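**Foro Ludex › Organización › Sillas y mesas para el local**

**dado_cojo**
Abro hilo por lo que hablamos en junio. Tenemos 600 euros para asientos y mesas, y el local se nos queda corto en cuanto hay dos partidas largas a la vez. Me han pasado el catálogo de Lukport y lo más barato es la serie Prora, de plástico. Ocupa poco guardada, pero no sé si aguanta una tarde de seis horas.

Yo pondría 14 asientos y dejaría las mesas para más adelante. 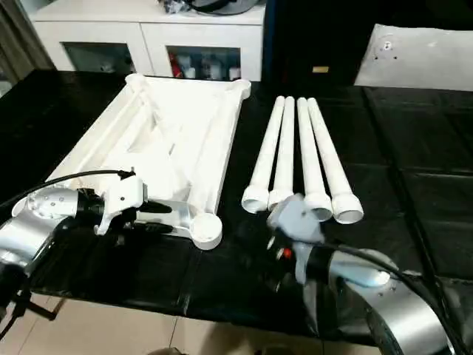 *Marco blanco sobre la mesa, con el plástico negro debajo.*

Lo que me preocupa es el almacenaje. El cuarto del fondo ya está lleno de cajas y la estantería no admite más peso.

**meeple_norte**
No estoy de acuerdo con el orden. Primero mesas. Sentados en sillas malas hemos jugado siempre – con el tablero colgando por una esquina no se puede. El mes pasado tuvimos que desplegar un mapa en el suelo y a mitad de la partida nos dolía todo.

Además, 14 asientos no caben si dejas libre el paso a la puerta. Medidlo antes de pedir nada.

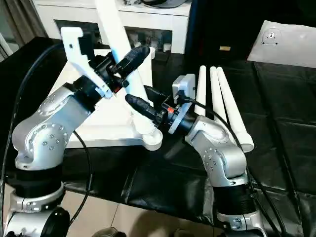 **torre_baja**

Medido: pegando las mesas a la pared de la ventana caben nueve personas cómodas y queda paso. Con 14 hay que mover el perchero y alguien se sienta delante del radiador.

Sobre el plástico: en mi otro club tienen taburetes parecidos y no se quejan de que se rompan, se quejan de la espalda. Con un cojín mejora bastante. La madera de segunda mano sale casi igual de precio, si alguien tiene furgoneta.

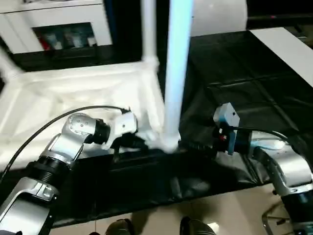
**caputo** – *Moderador*

Fusiono con el hilo antiguo de las mesas, que tenía la misma discusión. Os pido que no se mezcle aquí lo de las cuotas, que ya va por otro lado.

Como socio: voto madera de segunda mano. Furgoneta no tengo.

**dado_cojo**
Yo tampoco. Y por piezas sueltas nos acabamos gastando más, ya pasó con las lámparas.

**meeple_norte**
Las lámparas salieron caras por comprarlas con prisa. Si esperamos un mes, algo aparece.
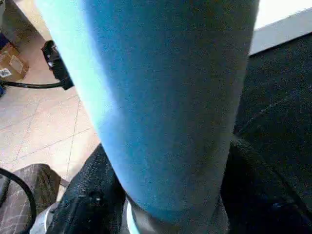

### Propuesta para votar

**torre_baja**
Opción uno: dos mesas ahora y asientos después. Opción dos: nueve asientos y una mesa. Votad en este mismo hilo, antes de las 20:00 del último día del mes. Yo voto la dos.

**meeple_norte**
La uno.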